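Hesunthorpe Shared Kitchen Group
Minutes of the August meeting, held Tuesday, 6:30 p.m., back room

1. Opening
Last month's minutes were approved with one correction: the Sellelo tea order was 21 boxes. Everyone was in great spirits, and the peach cake was gone before item 2.

2. Fruit table
The free fruit table is a hit! Members handed out 456 pieces of fruit in July, our best month yet. The group agreed to keep fruit in small baskets and put out a little at a time, so nothing gets bruised at the bottom of a pile. Apples go in first — they hold up best. The Milošević orchard has offered us its early apples again, and the offer was accepted with loud applause.
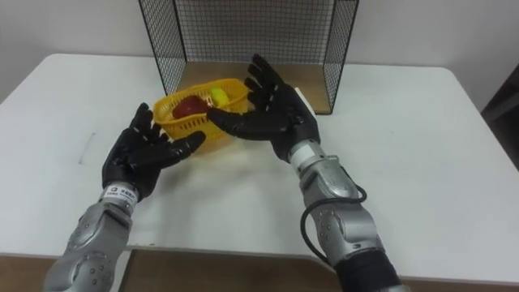

Yellow basket on the white table, with a red apple inside.

3. Baskets and bowls
We own 76 baskets and bowls of all sizes, and they are stacked every which way in the hall closet. It was agreed to sort them by size before the harvest supper and give the cracked ones to the garden club. A member asked if we could buy more in bright colors. Lots of nods, but we'll see what the closet turns up first.

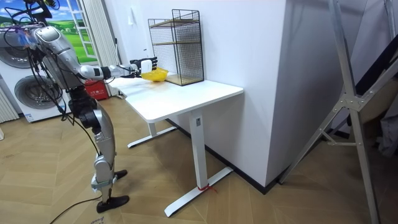

Shelving took up the longest and liveliest part of the evening. Wostine Hardware has quoted us a fair price on more storage, and we talked over what would suit the room. Most of us liked the black wire mesh unit with the two light wooden shelves, standing at the back of the desk against the wall, and would happily have a second in the same style. The yellow bowl can keep its spot beside it. Motion to ask Wostine for a matching piece: passed.

4. Money
Balance stands at $2000 after the July bills. Dish soap and paper towels to be bought this week.

5. Harvest supper
Soup, bread and apple crisp. Sign-up sheet is on the kitchen door — please write clearly!

Meeting closed at 7:50 p.m.

Hesunthorpe Shared Kitchen Group | Contact us | All rights reserved | Back to top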